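Juter Wall and Floor Patterns – README

Version 2, 8 February 2018
Maintained by Dilani Seneviratne and Kasun Patwary

Contents

This set holds 800 repeat tiles for wallpaper, splashback panels and printed floor coverings, redrawn from sample books lent by the Weerasinghe family of Pollville. The books came from a decorating shop that closed years ago, and most pages had no labels. Names in the catalogue are ours unless the maker's name was stamped on the back.

Each tile is a PNG with a matching line in catalogue.csv. The columns are id, group, main colour, second colour, repeat type and notes. Repeat type is straight, half-drop or brick. Groups are brick, floral, stripe, check and plain texture.

Brick on the walls, floral on the floor:

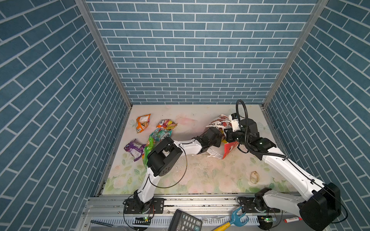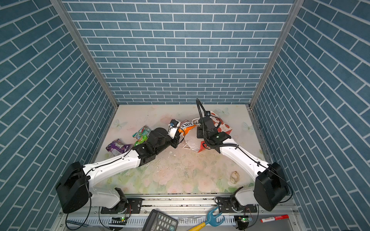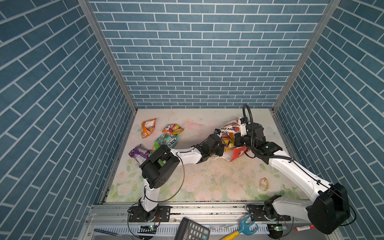
Colour

Colours were matched by eye against the paper in daylight. Older pages have yellowed, and we did not correct for it. Anything catalogued as cream may have started out white. Grey and blue-grey are kept as separate entries in the colour columns, although Rezaul Dissanayake and I disagreed on several of them – the notes column records both opinions.

Known problems

29 of the floral tiles have a visible join on the left side when repeated. They are marked "join" in the notes.
Two stripes share an id. Use the file name to tell them apart.
The Loken sample book is not included yet. Scanning is planned for August.

Use

Free for personal, school and commercial work. Please credit Juter. Corrections go to Kasun, with the tile id in the subject line.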